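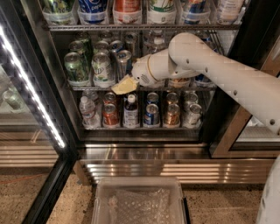

冷柜前的白色机械臂，后面是几层饮料。

编译错误

赛义德·拉贾布（Said Ragab，公司邮箱里必须写成英文，因为邮件系统不认得别的）接手Prunar的时候，前任留给他一份文档。文档共一行：“先装依赖。”

Prunar是Prelletti公司的仿真软件，据说能模拟任何东西，只要你先把它编译出来。赛义德在Prelletti干了四年，见过两个人编译成功，一个后来升了职，一个后来去卖蜂蜜了。卖蜂蜜的那位走之前把他的笔记本擦得很干净，连贴纸都揭了。

第一天上午，他敲下编译命令，去泡了一杯茶。回来时屏幕上有246条警告和一条错误。警告可以不管，这是行业共识。错误说找不到一个叫womeck的库。

他去内网搜womeck，搜到一个帖子，是六年前的一月发的，标题是《求助：找不到womeck》。下面只有一条回复，发帖人自己回的：“已解决，谢谢大家。”

大家是谁，怎么解决的，都没写。赛义德盯着“谢谢大家”看了很久，心里生出一种对陌生人的恨意，这种恨意他以前只在停车场体验过。

下午他给Leblanc写信。Leblanc是供应商，Womeck是他们家的产品，大写W。回信来得很快，说感谢您的来信，您的工单编号是164，请问您用的是哪个版本。

他说不知道，因为还没装上。

对方说，那请您在终端里运行一下womeck，加上查看版本的参数。

他说，还没装上。

对方说理解您的心情，并附了一份满意度调查，五颗星，中间那颗默认是亮的。

他给了三颗。不是因为公允，是因为另外几颗点不动。

第二天他决定从源码编。源码包解压之后有一个文件夹叫new，一个叫new2，一个叫final，还有一个叫“别用这个”。他先试了final，错误变成320条。又试了new2，机器风扇响得像要起飞，隔壁工位的同事把耳机戴上了，没有看他，但戴的动作很用力。最后他试了“别用这个”。

编过了。

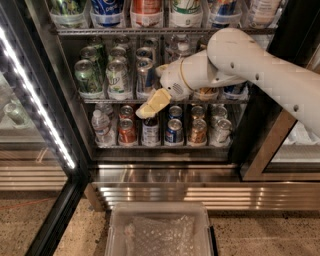

赛义德没有声张。干这行的人都知道，编过了这种事不能说出口，一说就要重来。他把终端窗口缩到很小，放在屏幕角落里，像藏一只不该带进宿舍的猫。然后他慢慢地、若无其事地，运行了Prunar。

启动画面出来了，是一只蓝色的鸟，做得很用心，看得出当年有人为这只鸟开过会。鸟下面有一根进度条，走到头，又从头走起。走了三遍以后，弹出一个对话框，上面写着：“未知错误：成功。”

下面两个按钮，一个是“确定”，一个也是“确定”。

他选了左边的。程序退了。重新打开，选了右边的，也退了，不过退得慢一些。他在笔记里写下：右边较好。

第三天，主管路过，问进展怎么样。主管这个人有个本事，总能在你屏幕上全是红字的时候路过。赛义德说依赖装好了，正在处理启动的问题。

“那就是快好了。”主管说。

“快好了。”

“我跟上面说月底能演示。”

赛义德想说不能，可是主管已经走了，边走边在手机上打字，打的大概就是“月底”。

当天夜里他把启动代码从头读了一遍。读别人的代码有点像住进别人的房子，头几个小时你嫌人家品味差，到了后半夜你开始跟这个人处出感情。写启动模块的人显然过得不好。第210行有一句注释，说“这里不知道为什么要等两秒，但是不等就不行”。再往下几行，另一句：“现在等两秒也不行了，改成五秒。”再往下，字迹仿佛都潦草了（当然注释是没有字迹的）：“随便吧。”

“随便吧”后面是一个判断。如果系统用户名里有大写字母，就返回错误，错误码取上一步的结果。上一步的结果是成功。

他的用户名是Said.Ragab。

他翻了提交记录，想看看是谁写的。作者一栏写着admin，提交说明写着“修复”。再往前翻，还是“修复”。有一次是“修复修复”，那次改动了整个项目的换行符。

他新建了一个账号，叫said，全小写，没有姓。登录，编译，启动。鸟出来了，进度条走了一遍，窗口打开，里面是一片灰色的地面，一直铺到看不见的地方。正中间放着一个立方体。

他用鼠标拖了一下，立方体穿过地面，掉下去了。屏幕右下角有个数字显示它的高度，负的，越来越大。赛义德看着它掉，喝完了一杯凉掉的茶，觉得物理引擎至少是在工作的，重力没问题，有问题的是地。

凌晨他登上内网，找到六年前那个帖子，点开回复框。他打算把事情从头到尾写清楚：哪个文件夹，哪个按钮，用户名要小写，五秒不要动。他写了满满一屏，还分了段，检查了错别字，按下发送。

系统提示：您的账号said注册未满三十天，回复不得超过十个字。

他想了一会儿，把那一屏都删了，重新打：

“已解决，谢谢大家。”

发完数了数，还剩两个字的余量，便又点了编辑，想补上“小写”。系统说，新用户不能编辑。

立方体还在往下掉。他给主管发了封邮件，说月底可以演示自由落体。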